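Moving to Estulton in April, keep the desk or sell it?

pinebarrel
So I got the job in Estulton (yay!) and now I'm fighting with myself over furniture. The mover wants $90 extra for anything that doesn't come apart, and my Dakholm table doesn't. I love that thing, but is it worth it?

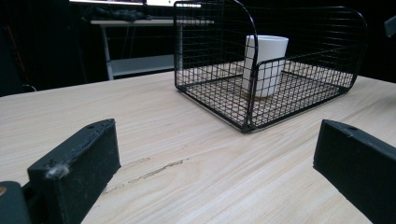 The new place is a third floor walkup and the stairs have a nasty turn halfway. My gut says sell and buy again once I'm there.

guseck_gal
Sell! I moved from Guseck with 2 carloads and never missed a thing. You'll want different stuff in a different room anyway.

oldtoaster
Gonna disagree. $90 is cheap next to a new table, and used prices in Estulton are nuts, people ask more than 1,000 for junk. Measure the stair turn first though.

guseck_gal
He can find a folding one for $99, come on.

pinebarrel
She, but yeah, fair point lol. Would anyone even buy a table with marks on it? I'd want to be upfront in the listing. 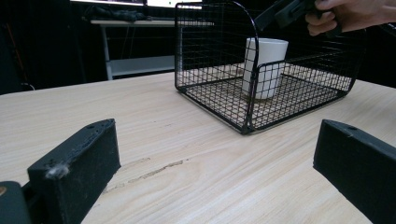 Tabletop up close, scratch or crack and all

oldtoaster
That's nothing, don't knock the price down for it. Still say keep it.

pinebarrel
OK, calling the landlord tonight about the stair measurements. Will post the numbers.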